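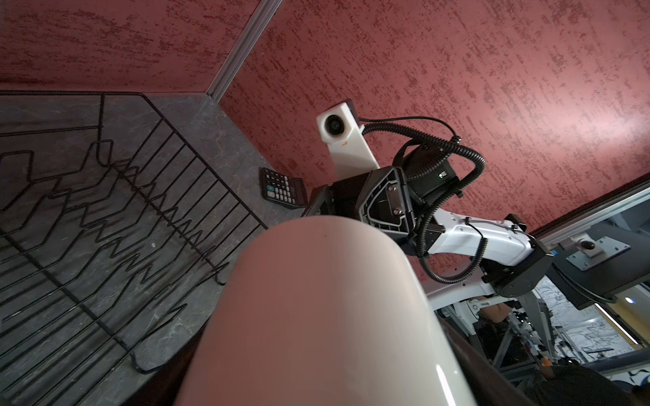
Grarkamon, 5/31/21

Loading Cups and Mugs into a Wire Dish Rack

This page sets out the procedure for placing drinkware in a countertop rack. It applies to the shared kitchens managed by Pruvia and replaces the section on cups in Notice 2931. Questions should be directed to Griet Hermans, Household Services.

Before starting

Clear the rack completely and set it against the back wall, with the open counter in front of it. Bring all cups and mugs to the counter and stand them within easy reach. Clear plastic cups are hard to see on a gray, veined surface and should be loaded first.

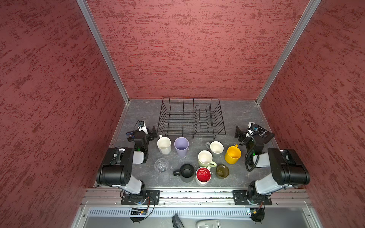

Sort the pieces by material before lifting any of them. Ceramic mugs go toward the ends of the rack, and plastic tumblers and glass cups go in the middle.

Loading

1. Hold each mug by the handle and turn it upside down over the rack.
2. Lower the rim onto the upright dividers until the mug rests without rocking.
3. Point all handles the same way.
4. Leave a gap of 2 centimeters between pieces.
5. Place light plastic cups last if the rack stands near an open window.

Do not stack one cup on another. Pieces that do not fit should remain on the counter until the first load has been put away. Racks are inspected every 14 days, with the next revision of this page due in July.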